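Munov Pantry Project: What We Keep on the Table
Student report, final version
Kendra Penner

Okay, so when I signed up for this class I figured I'd end up doing something with spreadsheets, and instead I spent most of a semester thinking about canned fish and fruit. No complaints! My project was about the snack shelf at Munov, the student house where I live, and the question I wrote on the first page of my notebook was "why do we throw so much of it out and still never have anything to eat?"

Some background. Munov has one shared kitchen and one long table, and everybody chips in for the common food. There's a shelf for it next to the fridge. When I did my first walk through the kitchen in October, the back row of that shelf was all cans, and the front row was bags that were open and going stale. Fresh stuff lived in the fridge drawer, where people forgot it. I found a bag of spinach in there that had turned into soup. I did not weigh the spinach.

What I wanted to find out

My teacher, Rhonda Kennedy, made me narrow this down twice. My first version was going to cover cost, nutrition, waste, storage and people's feelings about tuna. She wrote "pick one and a half" on it in green pen. So the one is where food sits, and whether moving it changes what gets eaten. The half is labels, meaning whether people look at the nutrition panel if the can is right in front of them.

How I did it

For the first part I left everything the way it was and just kept a log. I taped a sheet inside the cabinet door and asked people to put down what they took and when. This went great for a while and then it went badly, because the pen walked off. After I tied a pen to the handle we got a lot more entries. By the end the log had 114 lines in it, and I typed up every one, including the ones that just say "the good crackers."

For the second part I took 3 kinds of things and put them out on the table itself: fruit, cans, and something to drink. I kept the arrangement low effort on purpose. If I'd bought nice bowls and lined it all up like a magazine, I'd be testing the bowls. So the fruit got washed and set down, the cans went next to it, and whoever was at the table could reach all of it without getting up. I switched the fruit when it ran out, mostly grapes and sometimes apples.

The budget was its own adventure. I planned the whole thing on paper first using a target of 2,000 calories a day, which I picked to keep the math simple, and then worked out how much of that people could realistically get from the table. My plan had it at 900, which was way too high. No one in my house is eating that much fruit and fish between classes, me included.

What happened

Grapes won. It wasn't close. When they were in the drawer they showed up in the log now and then, usually late at night. Once they were on the table people ate them while they were waiting on the microwave, while they were on the phone, while they were reading my sign asking them to log the grapes. I had to start buying them twice as often. Apples did better too, but people seem to want fruit they don't have to commit to.

Cans were more interesting to me. I expected nothing, since you can't exactly graze on a can, you need an opener and a fork and some kind of plan. But a few people told me that seeing one sitting there when they came in was what made them think of it for lunch. One housemate said he'd forgotten we had any, which was funny to hear when the back row of the shelf was solid cans. The openers were a problem though (we own two and I could never find either), and if I ran this again I'd put one on the table from the start.

Drinks I can't say much about. Everybody carries their own bottle around and sets it wherever, so the table always had somebody's bottle on it whether I put one there or not. I ended up dropping drinks from the results.

The label part

This was the half, and it's thin, I know. I asked people after they'd eaten from a can whether they'd read the side of it. Mostly they hadn't. What they remembered was the color. I got "the blue one" over and over, and I do it too.

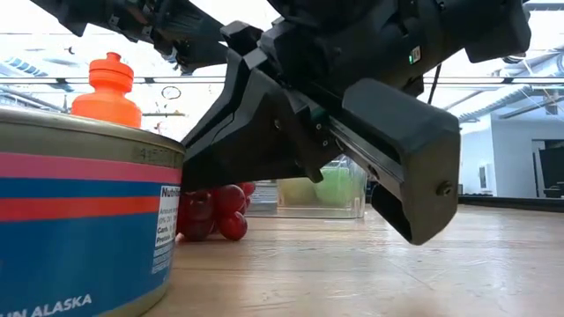 Page last changed: October, 4:40 pm, by K. Penner

Blue with the pink and red-orange stripes, and the nutrition panel is the small white part off to the side. I think that's pretty normal for a can, and it kind of explains my results. From across the table you get the color first. To get the carbs and protein you have to pick the thing up and turn it, and if you're hungry you've got grapes right there.

What I'd change

I'd run the first part longer so the two halves match up better. I'd tie down the pen on day one. I'd ask about labels before people eat as well as after, because asking after made a couple of them feel like they were in trouble. Rhonda also suggested trying it in a second kitchen, and I talked to a friend over at Skultusard who says their table is even messier than ours, so that could be a good comparison for next semester.

We've kept the fruit on the table, by the way. The cans have mostly drifted back to the shelf, but in the front row now, and the stale bags got moved to the back where I can't see them. I still need to deal with those.

Thanks to everybody at Munov who wrote in the log, and to whoever gave the pen back.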